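Blog > Dogs > Training

Home Dogs Hikes Garden About

Scent Work for a Nervous Dog, Winter Edition

Wed 19 February

I promised back in December that I'd write up how nose work was going with Motside, and then I got so busy doing it that I never sat down to type! So this will be long. Get a coffee.

For anyone new, Motside is my shepherd mix, named after the road she was found on. She came to me scared of men in hats, scared of the dishwasher, and very scared of other dogs coming straight at her on a sidewalk. We tried a regular group obedience class and lasted two sessions. She spent both of them under my folding chair.

Gertraud Prantl runs the scent classes out past the Jurkau feed store, and the setup is so simple I almost didn't believe in it. One dog works at a time. Everybody else waits in their cars with the heat going. Your dog comes in, looks for a piece of food (later on, a smell on a cotton swab), finds it, gets paid, and goes back to the car. The whole turn can be over in 90 seconds. Then you wait, and then you go again.

Motside walked in that first night with her tail glued to her belly. By her third turn she was dragging me through the door. I cried a little in the parking lot, and I'm fine with you knowing that.
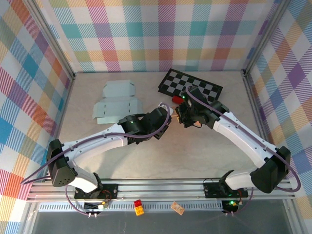 How old does a dog need to be to start? Any age works as long as the dog can walk comfortably and likes food, and the oldest one in our class is a thirteen-year-old beagle who is better at it than all of us.

Okay, so the at-home part, which is what most of you wrote in about. You need containers, you need treats that smell, and you need a room where you can shut the door. I use roast chicken cut up really small. Cheese works too but it gets greasy by the end and I find it in my coat pockets a week later.

Week one, I put one treat in one open box on the living room floor and let her see me do it. She eats it out of the box, I drop another one in the same spot while her head is still down, and that's the whole lesson. It looks like nothing! But she's learning that sticking her face in a box is a great idea, and for a dog who used to jump at a grocery bag, that's a big deal.

Week two, I added more boxes and only loaded one of them. I stopped letting her watch. She'd wait in the hall behind the baby gate, whining like I'd been gone for a year. 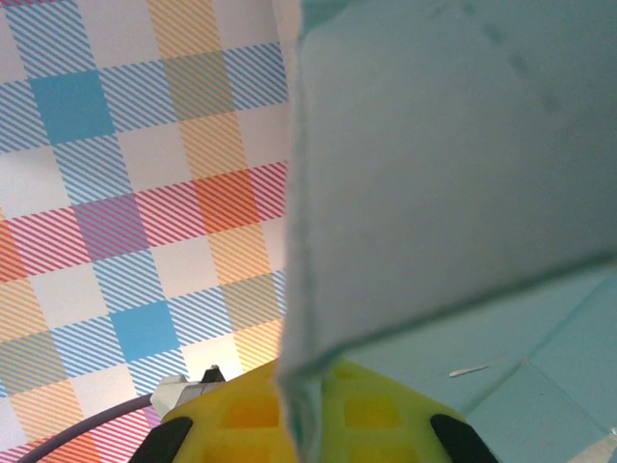

And then in week three I moved things up off the floor, onto the bottom shelf of the bookcase and the seat of a dining chair, and she got stuck. Really stuck. She would sniff under the chair, sniff behind the chair, look at me, and lie down. I wanted so badly to point. Gertraud had warned us about pointing (once they figure out you know the answer, they quit searching and start reading your face), so I turned around and looked out the window until I heard her get up again. She found it! It took forever and she found it, and she was so full of herself the rest of the evening that she stole a sock.

What helped after that was making the room smaller. I shut off half of it with the ottoman and put the hide at nose height, and we built back up from there over several days. If your dog gets stuck, make it easier before they get frustrated, and don't feel bad about going back a step. We went back to the floor twice.

A few people asked about cost. My class is 185 dollars for the full session, and that covers the kit with the swabs and the little metal tins. I bought my harness separately from Plitereo after Urs Zwahlen let me try his in the parking lot. It has a back clip that doesn't slide around, and Motside can get her head all the way down without the chest strap riding up into her throat. You don't need a special harness at home. She works naked in the living room.

I will say one thing about treats, though. I was not cutting back her dinner in the beginning, and by New Year's she'd gotten round. Our vet was polite about it. Now I measure her kibble in the morning, take out what I think we'll use in chicken, and she's back down to 60 pounds, where she should be.
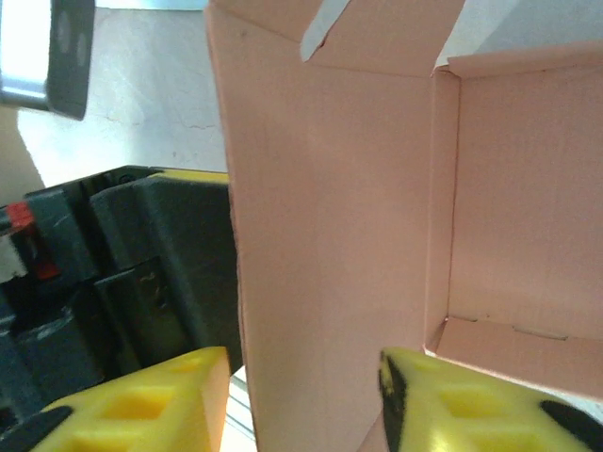 Outdoor hides are a whole different animal and we've only just begun. Wind is hard to explain until you've watched it. I had a hide tucked at the base of a fence post and Motside caught it from clear across the yard, ran right past it, and then worked her way back in this zigzag, back and forth, tighter and tighter, until her nose hit the post. I stood there with my mouth open. You can practically see the smell moving when you watch a dog do that.

Cold days are harder for her, I think. Snow on the ground seems to make her slower, and I keep those sessions to three hides and then we go in. I've also learned to bring the good gloves, the ones I can still open a treat pouch with. Fumbling at the zipper for ten seconds while your dog stares at the hide is no way to pay her.

The thing I care about most is what has changed on our walks. Last Sunday we passed Lanz, the big doodle from the corner who barks through his fence at everyone, and she put her nose down in the grass and just sniffed her way by. No lunge, no hiding behind my knees. I hadn't asked for anything. She stayed loose the whole block, and I fed her every bit of chicken I had on me.

We have 26 days until the first odor test, where she has to pick out birch from a line of containers with strangers in the room. The strangers part is what I'm working on now. If you live near me and you own a hat, please get in touch – I mean it! 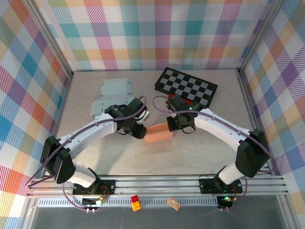 Thảo Lục: I own four hats and I'm free Saturday mornings! My terrier failed his birch test the first time because he stopped to pee on the starting cone, so please walk her really well beforehand. Does Motside paw at the container when she finds it, or does she freeze? Mine paws, and I can't get him to quit.

She freezes, and then she looks at me like I'm slow. I'll email you about Saturday.

2 comments
14 shares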